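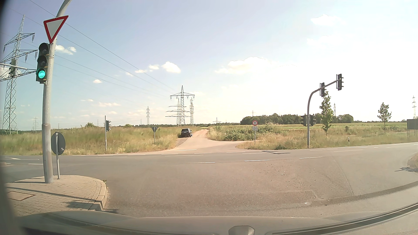

Choose the Camera by Its Worst Intersection

Most comparisons of forward-facing cameras for automated driving are settled on a table of numbers: resolution, dynamic range, frame rate, price. The table is useful for throwing out units that cannot do the job. It is a poor way to choose between two that can, and I think integrators lean on it because it is easy to defend in a meeting.

Consider a wide crossing in open country. One three-lamp signal on the near pole shows green. Several more signal heads are turned sideways to the car, with their visors facing right, and they govern somebody else. There are signs seen from behind, lattice pylons near and far, and a prohibition sign at the mouth of a track with a plate below it in lettering too small to read. Everything that matters to the planner takes up a very small share of the pixels. A camera that renders the sky beautifully and smears the lamp is of no use here, and average image quality will not tell you which kind you bought.

At Mollbridge we ran two units this spring, the Edis and the Clelow, each on the same windshield bracket and each feeding a Bošković controller. The Edis costs 799 per unit and the Clelow somewhat more. We cut 61 short clips from each and scored them on one thing: did the detector assign the correct state to the correct signal head before the car had to commit to braking or proceeding?

On the data sheet the Clelow wins. In our clips the difference was small wherever the signal was large and nearly vanished once the detector had a few frames to work with. The Edis did better in the hard cases, which were low sun, a thin pole against bright cloud, and a lamp partly behind foliage. I put this down to its exposure control, which changes slowly and predictably. The Clelow adjusts quickly, and the detector sees a lamp that shifts from green to near white and back while the light itself has not changed.

I would not generalize from 61 clips. My argument is about method. If we had averaged over all frames, most of them empty road, the Clelow would have come out ahead and we would have bought it.

Mounting deserves more space in these comparisons than it gets

A camera behind glass records the glass as well. Faint lines reflected from the dash can sit across the bottom of every image, and the detector will find edges in them. We spent longer on shrouds and bracket angle than on any camera setting, and I consider that a correct use of the time. A tilt error of 2 degrees moved the horizon far enough to put the nearest lane markings out of the region the lane tracker was searching.

Vendors test on open brackets in clean rooms. Buyers should ask for recordings made through a windshield of the type they will use, with the dash in place. If the vendor has none, that is a finding in itself and belongs in the report.

Controllers hide camera faults

The third problem is the box downstream. The Bošković unit buffers frames when it is loaded, and we measured delays of up to 100 milliseconds between capture and delivery. During our first runs we blamed the Edis for late detections that were entirely the controller's doing. Swapping the cameras would have taught us nothing, as both suffered equally. Timestamps have to be taken at the sensor. Any comparison using arrival times at the controller is measuring the wrong device - and I have read a good many that do.

Town streets raise the same point in another form. An oncoming car near its edge line, a row of parked vehicles on the right, a round 3,5t sign with an arrow plate against a hedge: the sign applies to where the arrow points, and late or blurred frames cost you the arrow before they cost you the number.
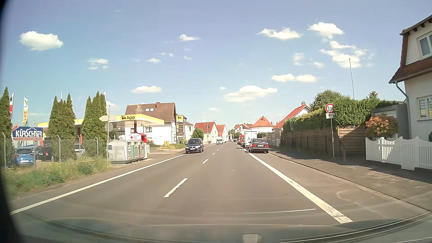 Should a small team test more than two cameras at once?

Two is enough for a first round, provided both go through the same bracket, the same controller and the same route. Add a third only after the scoring has been settled, and rerun the first pair alongside it so that the results can be compared.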